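Ukell Street Toy Library
Minutes of the general meeting, November
Held in the lower hall, Bordale Community Center
Opened 6:35 p.m.

Present: nine members, including the chair and the secretary. Apologies from two members. The chair confirmed that we had a quorum.

1. Minutes of the last meeting

Read and approved with one correction. Under item 4, "Vernthorpe branch" should read "Vernthorpe drop-off shelf." There is no branch at Vernthorpe.

2. Matters arising

The side door lock has been fixed by the center. The key for the supply closet is still missing, and the center wants a written request before it will cut another one. Secretary to write.

The sign for the parking lot has come back with the old opening hours on it. The printer has agreed to redo it at no charge. The wrong sign will stay in the closet until the new one arrives.

3. Money

Balance at the start of the month was $1,000. Rent of $535 has been paid for the quarter. The membership fees taken at the last two sessions have not been banked yet and are not in the balance. A member asked whether the deposit on large items should go up. Discussion was put off until the spring meeting, when we will have the full year's numbers.

4. Late returns

There are 14 items overdue, most of them puzzles and ride-ons. It was agreed to keep the current rule -- a reminder at one week, a phone call at three, and no new loans until the item is back. A proposal to charge a late fee was discussed and voted down, 3 in favor and the rest against.

Two members felt the reminder message was too stiff. The chair will rewrite it and send it around before the next mailing.

5. Small vehicles

These are now lent singly as well as in sets. Several families had asked for this, as younger children often want only one car and the sets come back short. 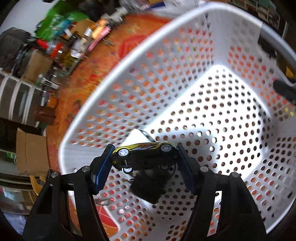 Minutes taken by the Secretary, Ukell Street Toy Library

The number painted or printed on the side of a car can't be used as its loan number, as more than one car may carry the same one. A yellow-green car with flame-like streaks and an orange number that looks like 45 was given as a case in point. Loan numbers will go on a small sticker on the underside instead. Stickers to be bought out of petty cash.

Cars with loose wheels or exposed sharp parts are to be set aside for repair and not lent.

6. Sultana grant

The Sultana Fund has opened its small grants round again. Last year we asked for shelving and were turned down. The members present preferred to ask this time for board games for older children, where we get the most requests and have the least to offer. Draft to be ready for the next meeting. One member offered to price the games.

7. Vernthorpe drop-off shelf

The shelf is being used, but donations are getting mixed in with returns. A second bin was suggested. Agreed, provided the Vernthorpe store has room for it -- chair to ask.

8. Other business

The heating in the lower hall was raised again. Chair to speak to the center.

The holiday session will run from 10 a.m. to noon. Loans made that day will be for four weeks instead of two.

Closed 7:50 p.m. Next meeting in January, same room.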